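We use cookies to keep you signed in and to see which pages get read. Accept all | Manage

Projects > Media Studies > Celebrity and Audience

Search student projects... Go

Do we like famous couples more when they overshare?

My project started with an argument at dinner. My sister was upset that Zavala and Ostico (the folk duo, married, matching boots) had announced their split in a newsletter, and I said she'd never met them so why did it matter. She didn't speak to me until dessert. Our tutor, Evaristo Olvera, reckoned there was a term's work in that, so off I went!

I picked 4 celebrity couples and read 60 interviews with them, most from the Basovier magazine archive. Each one got coded for what I ended up calling confessions – a fight, a bad year, counselling, money trouble. Then I read the comments underneath, capped at 1,000 for the whole project so I'd still have a life. 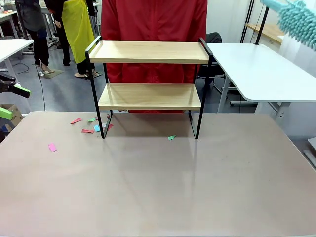 AUDIENCE RESEARCH

The warmest comments weren't under the most dramatic interviews. People loved the small stuff, like who hogs the doona or who can't load a dishwasher. When a couple talked about something properly serious, the replies got longer and more personal, and a lot of them were really about the commenter's own marriage. I hadn't planned for that at all and had to add a new category in week seven, then go back and recode everything (not my favourite weekend).

I also ran a discussion group with seven people from my course. We read two interviews aloud, one gushing and one grumpy, and the group trusted the grumpy one much more. One person said the gushing couple sounded like they were selling a mattress.
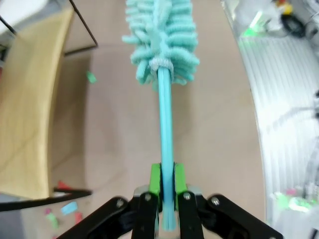
Teal duster with a fluffy head.

The Millell podcast episodes were harder to code because the hosts keep interrupting, so I left them out of the final tally. I'd like to come back to them in October if I get into the honours stream. I'd also want older fans in the group next time – we were all under 25 and it showed whenever divorce came up.

My sister has read the draft and says I've been unfair to the boots.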